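Roreck ships two-arm sorting planner with shared workspace locks

11 Dec 2020

Roreck has released version 13 of Nisel, its motion planning and task sequencing package for small tabletop arms. The main change is in how the planner handles two arms that have to pick from the same patch of table. Until now Nisel planned each arm separately and checked the two trajectories for collision afterward. When the check failed, one arm was sent home and the whole pick was planned again.

The new version divides the table into cells and lets an arm reserve the cells it will pass through, along with the time window in which it needs them. The other arm plans around those reservations. If no path exists inside 300 milliseconds, the planner gives up on that target and tries the next one in the queue - the arm stays where it is and does not retreat. Reservations are released as soon as the wrist clears the cell, so a long reach no longer blocks the far side of the table until it is finished.

Roreck's reference task for the release is color sorting of toy building blocks, with a bin for each color behind the work area. The blocks are small and often overlap, and both grippers have to work close together.

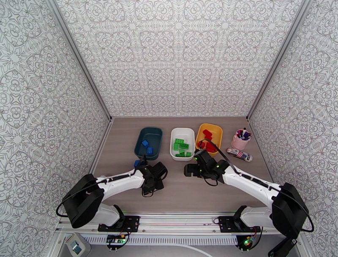
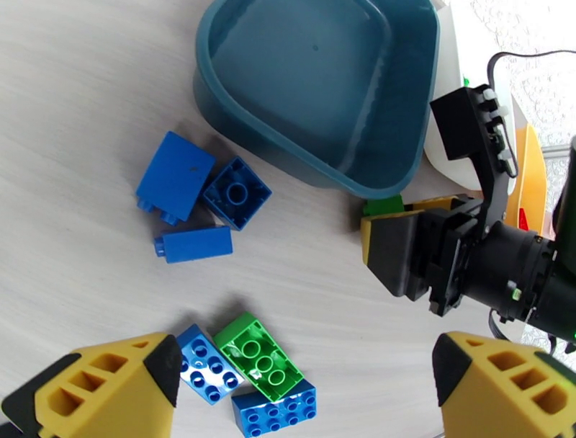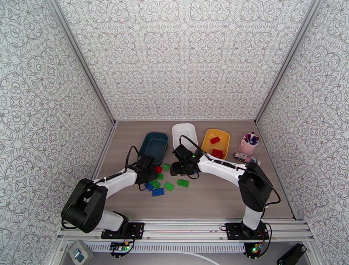 Color sorting with two arms: first and third, the table from the fixed camera; second, from a wrist camera.

Perception has been moved out of the planner and into a separate process called Mittal. It takes the fixed camera and the wrist cameras as inputs and publishes a single list of block poses. The fixed view is used to choose a target. The wrist view is used for the last part of the approach, where a gripper may hide the block from the fixed camera. Each pose carries an age and a confidence value, and the planner will not close a gripper on a pose that was last updated more than 10 frames ago.

Overlapping blocks remain the weak point. Mittal treats two touching blocks of the same color as one object if it cannot find an edge between them, and the resulting grasp is usually off center. Upside-down blocks are handled by a second template set, which is turned off by default and adds to the startup time. The release notes recommend turning it on for any task where blocks are poured onto the table.

In Roreck's own regression run of 958 picks, there were no arm-to-arm contacts. The company has not published a comparison with the previous version on the same run, and the cycle time figures in the notes cover single-arm operation only.

The logging format has changed as well. Joint states, gripper commands and camera timestamps are now written to one file per episode, and the Bradum viewer can step through them with the cell reservations drawn over the table. Old logs can be converted with a command line tool, but they will show no reservations. Configuration files from version 12 load with a warning - the keys for home position and retreat speed are ignored.

Support for a third arm is planned for April. The lock table already accepts more than two clients, according to the notes, but the task queue does not.

Filed under: Robotics software / Motion planning / Releases

3 comments

tmk_controls
Does the reservation cover the forearm or only the gripper? On our cell the elbows get close well before the fingers do.

pallet_jack
Notes say every link above the base plate, padded by a margin you set per link. Cables are not modeled, so leave room for them in the wrist margin.

rviolet
The ignored retreat speed key caught us too. We had it set very low for a glass fixture and the only sign was one line in the startup log. Would prefer a hard error.

Contact the editors | Copyright 2020, all rights reserved | Back to top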